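Microfiber towels going stiff after washing

gritbucket
Posted September 18, 2022
My drying towels push water around now. I wash them warm with regular detergent and tumble on low. Do I need new ones?

ultier_owner
Do you use softener or dryer sheets? Either one will ruin them.

gritbucket
No softener. Dryer sheets, yes, since June.

pale_clearcoat
Dryer sheets are your problem. Soak them 24 hours in plain water and white vinegar, then wash again.

hosebib2
I disagree on the vinegar. It did nothing for mine. Two hot washes with no detergent fixed them.

pale_clearcoat
Hot water wrecks the fibers.

hosebib2
Warm-hot, then. Mine are still fine.

ultier_owner
Either way, hang them up to dry and fold them after.

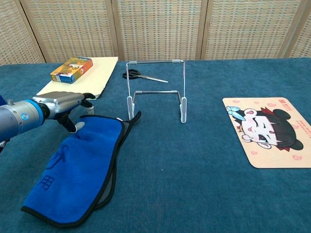

Blue microfiber, folded

gritbucket
Thanks. Trying the soak first.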